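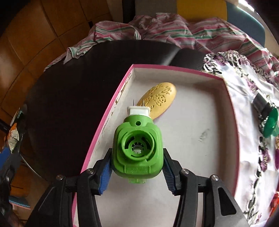

Grakano Fragrance Oil Refills -- Set of 2

I make these in small batches in my kitchen in Plarley, and I've been at it long enough that the whole downstairs smells like cedar whether I want it to or not. If you use plug-in warmers at home and you're tired of the same vanilla from the supermarket, hello, you're my kind of person!

You get two glass bottles of scented oil, same scent or one of each (just leave me a note at checkout). Each set lasts me 84 days in the hallway with the dial on low. Turn it up and you'll get through them faster, obviously. My sister runs hers full blast next to the cat's corner and I'm not going to argue with her.

Scents right now:

Maddocks -- cedar, black pepper, a bit of orange peel. My bestseller by a mile.
Ornow -- sea salt and fig. Softer. I like it in a bathroom.
Wet Garden -- tomato leaf and mint, only until the end of June, then I'm out of the tomato leaf and that's it until next year.

I test every scent in my own spare room for nearly 14 days before it goes on the site, and plenty of them don't make it (there was a rhubarb one, we don't talk about the rhubarb one).

Will it fit my warmer?

The bottles have a standard screw neck with a wick already in. Measure the neck of your old bottle before you order and check it against the size chart. If you're still not sure, email me the make and I'll look it up. Please don't force it -- a cracked collar leaks, and this oil will take the finish off a painted shelf.

Using them

Keep the bottle upright, always. Give it a few hours the first time so the wick can soak through. Keep it away from kids and pets, and unplug the warmer before you swap bottles.

Shipping

I pack orders in the mornings and walk them to the post office before 2. Unopened bottles can come back for a refund, opened ones can't, but if one shows up leaking send me a photo and I'll mail you another.

Elis Hughes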